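13 March 2024

Nesthorpe. Second full run of the stirring and turning tasks in simulation, with the wrist view as the only input. Finished a little before six.

Yesterday's run used the old mixture: 3000 rendered demonstrations, all with the same countertop texture and the stove square to the worktop. Training loss looked fine and the policy did badly as soon as the stove was rotated. Today I cut the set to 2499 by dropping every episode in which the tool left the fingers before the midpoint, then turned on rotation of the stove and random wood textures. Everything else was left alone, including the seed.

Evaluation was 1000 episodes on layouts held out from training. The old policy completed 509 of them. The new one did better, but I am not writing the figure down until the success check is fixed. It counts an episode as complete when the food has moved far enough from its start pose, and a hard knock to the pan will satisfy that. Replayed a batch by hand and found several of these. The Jirkcombe code has a stricter test on relative pose between food and pan. Will port it tomorrow.

Main thing learnt: grasp offset matters more than I had assumed. With a long tool held near the end of the handle, a small error in angle at the fingers becomes a large one at the bowl, and the policy has no force signal to correct it.
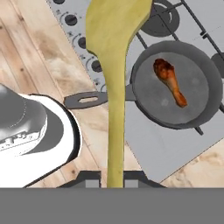

The wrist view also loses part of the pan handle behind the tool, so I suspect the network is reading pan position mostly from the rim. Could test this by masking the rim in the evaluation renders — cheap to do, half a day at most. If success falls sharply, add a second fixed view before touching the architecture.

Hakim cluster was slow all afternoon. Two jobs were evicted and restarted from checkpoint, apparently without harm. Grukerach renderer still leaks memory after long batches; restarting it between batches for now.

To do: port success check, rerun both policies, mask test. Order more disk.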